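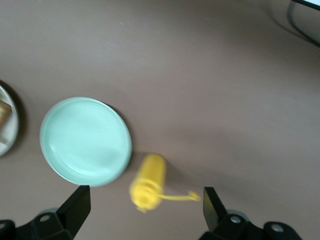 Pindholm Opens Community Meal Program to All Residents This November

Weekly shared suppers move from pilot to permanent service; registration open now

PINDHOLM – The Town of Pindholm today announced that its shared supper program, which has operated as a pilot at the Jirkus Street Hall since last winter, will become a permanent town service beginning in November. The program will be open to every resident regardless of age or income, and a second location will be added at the former Bucur School to meet demand from households on the east side of the river.

Under the expanded program, a hot evening meal will be served each Saturday at both locations. Seating will be offered at 5 p.m. and again at 6:30 p.m. Each seating can accommodate 48 guests. Residents may attend alone, with family or with neighbors, and children under the age of eight must be accompanied by an adult.

The decision to make the program permanent was approved by the Town Council at its most recent regular session, following a review of the pilot by the Department of Community Services. The review found steady attendance throughout the winter and spring, with a modest decline in the summer months. It also found that a large share of guests were older adults living alone, a group the town has had difficulty reaching through its existing senior lunch service on weekdays.

"The pilot gave the town a clear picture of what residents want from a shared meal," the Department of Community Services said in a statement. "Guests told us they valued the food, and they told us just as often that they valued having somewhere to go on a Saturday evening. The permanent program has been planned with both in mind."

Cost and Registration

The suggested contribution remains $3 per adult. There is no charge for children, and no resident will be turned away for inability to pay. Contributions are collected in a closed box at the entrance, and staff do not keep a record of individual payments.

Registration is recommended but not required. Residents who register by noon on the Thursday before a meal will be guaranteed a place at the seating of their choice. Remaining places will be given to walk-in guests in order of arrival. Registration may be completed by telephone, in person at Town Hall or at the circulation desk of the Pindholm Public Library. Guests who need to cancel are asked to do so as early as possible so that their places can be offered to others.

Residents who took part in the pilot do not need to register again as new guests. Dietary information already on file will be carried over unless the guest asks for it to be removed.

Menus and Dietary Needs

Meals will be prepared in the Jirkus Street kitchen under a two-year agreement with Branesel Kitchens, a regional food service provider selected through the town's competitive bidding process. Meals for the Bucur School location will be transported in insulated carriers and finished on site.

Each supper will consist of a soup or salad, a main dish with vegetables, bread and a dessert. A vegetarian main dish will be available at every seating. Guests with food allergies or medical dietary restrictions are asked to note them when registering. The kitchen will make every reasonable effort to provide a suitable meal but cannot guarantee an environment free of any particular allergen.

Menus will be posted on the first business day of each month at Town Hall, at the library and at both meal locations. Planned dishes for the opening month include chicken and barley stew, baked squash with white beans, turkey meatloaf and a vegetable pot pie. Menus may change without notice depending on supply.

Under the terms of the agreement, Branesel Kitchens will purchase produce from farms within the county when it is in season and available at a comparable price. The company will report its local purchases to the town twice a year.

Reusable Tableware

All meals eaten at the two locations will be served on reusable plates, bowls and flatware. The pilot began with disposable items and changed over partway through, after the dishwashing equipment at Jirkus Street was repaired. The Department of Community Services reported that the change reduced the volume of trash leaving the hall after each supper and was well received by guests.

A commercial dishwasher has been installed at the Bucur School as part of the kitchen improvements completed there over the summer. The same project included new flooring in the serving area, repairs to the range hood and the replacement of two exterior doors. Funding came from the town's capital improvement budget.

Take-home containers will be available on request for guests who do not finish their meals. Full take-home meals will be limited to registered residents who are unable to leave home for medical reasons.

Transportation and Accessibility

Both locations are accessible by wheelchair and have accessible restrooms. The town's evening shuttle will stop at Jirkus Street and at the Bucur School before and after each seating – a route map will be included with the November utility bill. Residents who require door-to-door service should call the Department of Community Services at least 2 business days in advance.

Parking at Jirkus Street is limited. Guests arriving by car are encouraged to use the municipal lot behind the library, where overnight restrictions do not take effect until 10 p.m. Parking at the Bucur School is available in the north lot only. The south lot remains closed while drainage work continues.

Opportunities to Help

The town is seeking residents to assist with setting tables, greeting guests, serving and cleaning up. Shifts last three hours. No experience is necessary, but all those handling food must complete a short food safety course, which the town will provide at no cost. Students at Pindholm High School may apply their hours toward the community service requirement with the approval of the school.

Local organizations wishing to sponsor a supper may do so by contacting the Department of Community Services. Sponsors may display a sign at the entrance and may provide music or a brief reading during the meal. Political campaigning, religious solicitation and the sale of goods are not permitted during suppers.

Program Review

The Department of Community Services will present a report on the first six months of the permanent program to the Town Council next spring. The report will cover attendance at each location, operating costs, guest comments and any recommended changes to the schedule. Residents may submit comments at any time using the cards provided at both locations.

About the Department of Community Services

The Pindholm Department of Community Services administers the town's senior programs, youth recreation, evening shuttle and emergency household assistance. Its offices are on the ground floor of Town Hall and are open to the public on weekdays from 8 a.m. to 4:30 p.m.

Media inquiries should be directed to the Office of Public Information, Pindholm Town Hall.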